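3.2 Collecting the demonstrations

Clothing was chosen as the main task for the Floklow set because cloth rarely lies the same way twice. Each example begins with a garment placed on the padded work surface and ends when the operator marks it as done or abandoned. Abandoned attempts were kept and labelled as such — they are left out of training but used when we test the scoring model.

Two operators, Neema Magesa and Ignacio Lindqvist, recorded 1000 examples at the Makville site in November. Each worked in blocks of 40 and then changed garments. Operators were asked to take hold of a seam, collar or hem where they could, but were given no fixed order of moves. Views from the wrist and from above the work surface were stored with the joint positions and the operator's commands.

Figure 3 gives views from the part of the set that uses red garments with white trim.

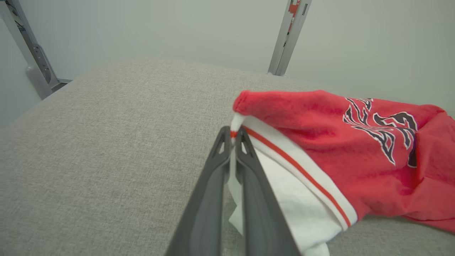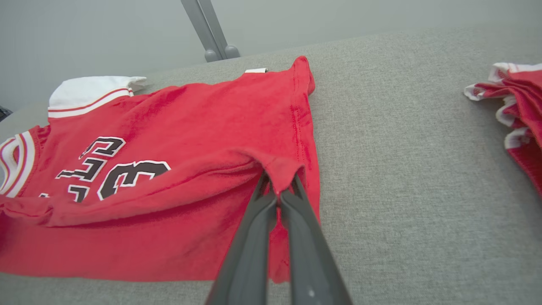
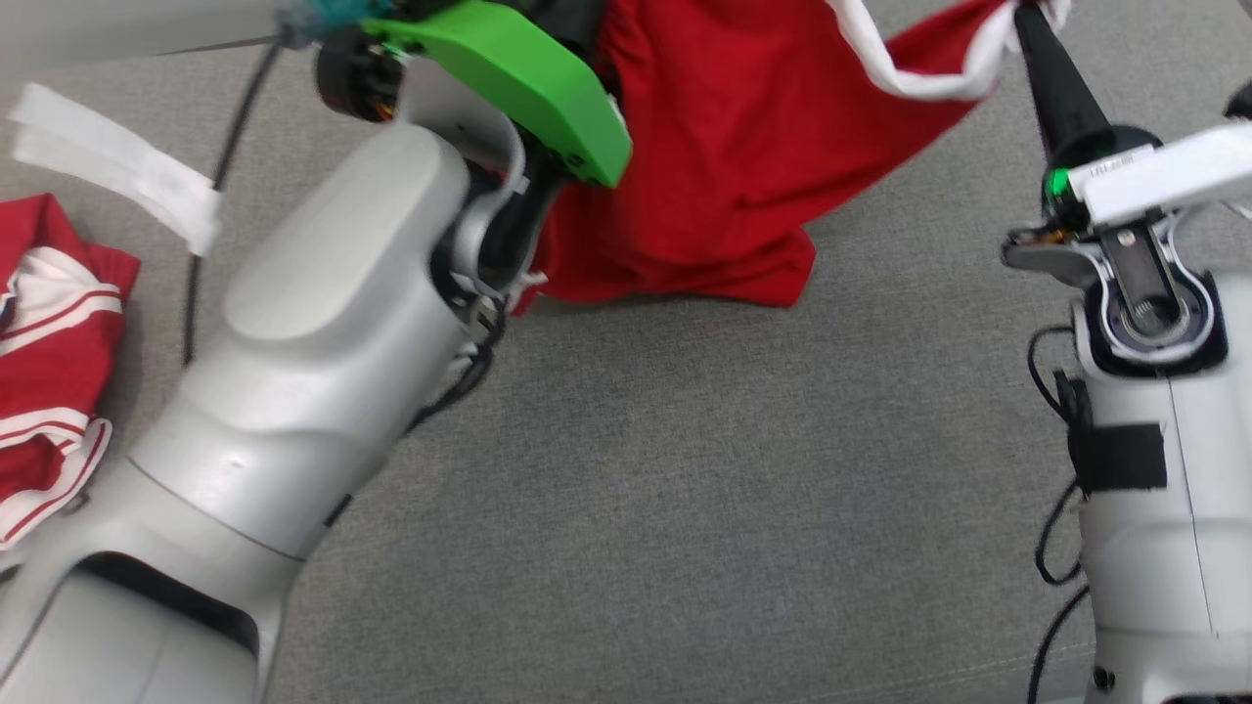
5 min read

Figure 3. Handling red garments on the grey work surface. The first two views are from the wrist; the last takes in both arms.

Grasps on a single fold of cloth were the hardest to label. From the wrist, the fingers often hide the point of contact, so Gwendolyn Halvorsen checked these labels against the wider view. Where the two disagreed, the wider view was used. Labels for the white trim needed fewer changes.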